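# Wrist cam only vs. wrist + overhead for cloth grasping – my numbers

**foldfriction** wrote:

OK so I finally finished the comparison I kept promising in the gripper thread. Short version: for picking up crumpled cloth, the policy trained on the wrist camera alone beat the one that also got the overhead view. I did not expect that and I've been poking at it since June trying to make it go away.

Setup is the same as before. Standley arm, Lindeo gripper with the soft tips, white cloth on a dark surface. I trained both policies on the same 2289 demos, same network size, same number of steps. The only thing I changed was whether the overhead image went in. Then I ran each one on fresh crumples and scored a grasp as good if the cloth was still held after a lift and a short pause.

- wrist only: 51 good grasps
- wrist + overhead: noticeably fewer, and the misses were mostly closing on nothing

Same number of tries for each. Happy to be told I messed something up.

---

**tacocalibrator** wrote:

My first guess is your overhead camera is just bad. What's the resolution once you crop it down to network size? If a fold is two pixels wide up there, the network gets nothing useful from it and you've handed it a second stream to overfit on. I'd call that a result about your overhead camera and leave cloth out of it.

---

**foldfriction** wrote:

Fair. It's pretty coarse after the resize, yeah. But I'd think the network could learn to ignore it? The wrist stream is still right there, identical in both runs.

---

**mildly_stiff** wrote:

It *could* learn to ignore it, but with 2289 demos I wouldn't bet on it. We had the same thing on the Lahtinen bench with rubber hoses. The overhead view is super predictive of where the arm goes for most of the motion, so the policy leans on it the whole way down, and then the last bit is where it matters and it's looking at the wrong picture. Went away (mostly!) when we randomly blanked the overhead view during training.

Did you try dropping out the overhead stream?

---

**foldfriction** wrote:

Not yet, but that's easy, I'll queue it tonight. I'd love it if that's the whole story, because throwing out a camera makes me nervous for anything bigger than a dish towel.

---

**papercut_pi** wrote:

Going to disagree with the thread a little. I don't think 51 vs. "noticeably fewer" tells us much without the other number and the total. Also how many training seeds? If it's one seed each, I've seen swings that big from changing nothing at all.

And who's crumpling the cloth? If you know which policy is about to run, you're part of the experiment. I'm not accusing you of anything, I did exactly this for a whole project and had to redo it.

---

**foldfriction** wrote:

Ouch, but OK.

Seeds: 3 per setup. The 51 is the middle one. Wrist only came out ahead on all of them, though on one it was close.

Crumpling: me, and yes, I knew which policy was up. I'll have the script pick the order and hide it until the lift is done. The full table goes up with the rerun – I don't want to post half of it now and have it quoted back at me forever.

---

**tacocalibrator** wrote:

Blind order is good. Can you also post a wrist frame from the moment of contact? I keep picturing the gripper blocking the whole view right when you need it, and then I don't see how wrist only can win at anything.

---

**foldfriction** wrote:

Sure. The gripper does eat the upper left, but look at what's left over. The tip is down in a crease and the pleats fan out from it, so there's a lot of information about where the cloth is bunched right next to the contact. My theory is that the policy is reading those pleats, and the overhead camera has no hope of seeing them.

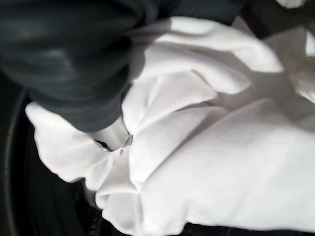 ## Follow-up: dropout and blind order

**foldfriction** wrote:

Back with the rerun. Order hidden this time, and I added the third setup mildly_stiff asked for. I also topped up the demos, so everything here is trained on 3933.

- wrist only: still first
- wrist + overhead with dropout: close behind, and on one seed I can't separate them
- wrist + overhead, plain: still last, but the gap shrank

So the dropout explains a big chunk of it. More data probably explains another chunk, and I changed both at once like a genius, so don't ask me how it splits.

---

**mildly_stiff** wrote:

Called it! Well, half of it.

---

**papercut_pi** wrote:

Much happier with this one. I still don't buy the pleat theory, though. Nothing you ran tests it. Blur the area near the tip in the wrist view, at test time only, and see if it falls apart. If it doesn't, the policy is using something else.

---

**tacocalibrator** wrote:

Seconding the blur test. And please try a sharper crop from overhead before you write off the camera. I have a spare Grarner mount if yours can't get any lower.

---

**foldfriction** wrote:

Blur test is next, then the crop. I'll take the mount, sending you a message now.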